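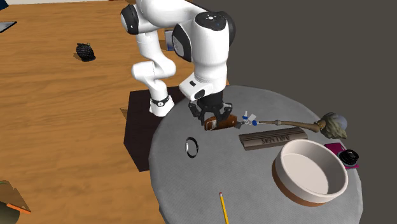 Sim notebook, student manipulation project (Rotach)
3/3/26

Aim for the session: get the table-clearing task into a state where the Evinden entry can be scored without anyone editing the scene by hand. Arm model and two-finger gripper unchanged. Table scene as merged last week, with the bowl, plank, staff, keys, pouch and pencil all on the top together.

Settings
Scene seed 52. Episode limit 636 steps. 15 episodes per run, reset between each. Physics step left at the default. Planner is the Holtari branch, not main.

Run 1
11 of 15 episodes gave a valid grasp on the pouch. The four failures share a cause: the planner took the centre of the bounding box as the grasp point, and the box had been computed with the small parts at the end of the pouch included. The fingers therefore closed too far along. Moved the grasp point to the centroid of the main body mesh.

Keys
The bunch is still a single rigid body. Acceptable for now, but the blades stick out in several directions and the collision hull fills the gaps between them, so the gripper is refused approaches that ought to be open. Tried convex decomposition on the bunch. Contact improved, step time got worse. Left in behind a flag, default off.

Staff and plank
The thin shaft passes over the plank and the pair jitters slightly at rest. Raising the contact margin hid it without curing it. Reverted. Needs a look at the inertia values on the staff, as the head is much bulkier than the shaft and I suspect the mass was spread evenly when the mesh was imported.

Approach pose
Added a hold above the target with the fingers open and pointing straight down before the final descent. The old approach came in at a slant and swept across neighbouring items. Clearance to the pouch is set in the config under approach_height – do not hard-code it again.

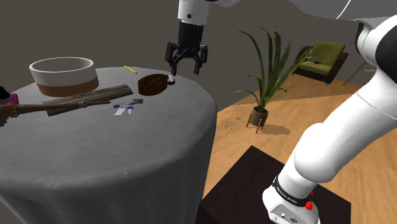
Scoring
The Stojanović script still counts an item as cleared if it leaves the table by any route, including over the side. Changed so that only items released inside the bowl count. The staff and plank are too long for the bowl and are now listed as obstacles, with a penalty if displaced. Old scores are not comparable with anything from today onwards.

To do
Rerun seed 52 with the new grasp point and the new scoring.
Check staff inertia.
Write the config changes into the team readme before the next club meeting.
Ask Evinden whether the July rules allow a regrasp within one episode – the draft is silent on it.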